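How to Ask for Your Own Court File (and Live to Read It)

Posted 7/12/20 in Guides

So you were a party to a case, the case is over, and you would like to see what everybody wrote down about you. Good news: in most places you're allowed to. The bad news is that the courthouse knows where the file is and you don't, and the distance between those two facts is measured in forms.

I went through this with the Letonell clerk's office, starting in January. Your county will have different forms and different hours, so check its website before you drive anywhere.

Find the case number first

Everything hangs on it. Look on any old notice, summons or letter from your lawyer. If you threw those out in a moment of celebration, the clerk can search by name, but expect a search fee and a look. Try every spelling of your name. Mine turned up under one I've never used.

Ask for the docket before the file

The docket is the list of everything filed, in order. It's short and cheap, and it tells you which documents are worth paying for. My whole file ran to 4,000 pages, and a good 1,000 of them were lawyers agreeing to postpone things. I ordered 19 documents and haven't missed the rest.

Fill out the request

Write down the case number, the names of the parties, and the docket number of each document you want. Say whether you need plain copies or certified ones. Certified copies cost more and carry a stamp, and unless another office has demanded the stamp, skip it.

Be specific. "Everything about the hearing" will get you a phone call if you're lucky and silence if you aren't.

Go in person if you can

The records counter in Letonell is on the Kultis Street side, down a hall from the jury room. Bring photo ID, a pen that works, and payment in a form they take. Mine took checks and exact change - I had neither. Wash up before you handle older paper files, and leave the coffee outside. 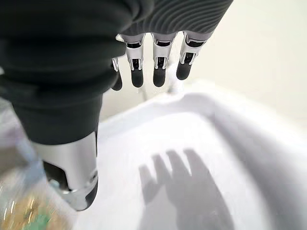

At the sink.

If they say no

Some records are sealed, and juvenile and family matters often have their own rules. Ask which rule applies and get the answer in writing. You can usually file a motion asking the judge to let you see the document. I had to do this for two exhibits and got one.

When the copies arrive, check them against your list before you leave the counter. Page 2 of my final order was missing, and getting it took another visit.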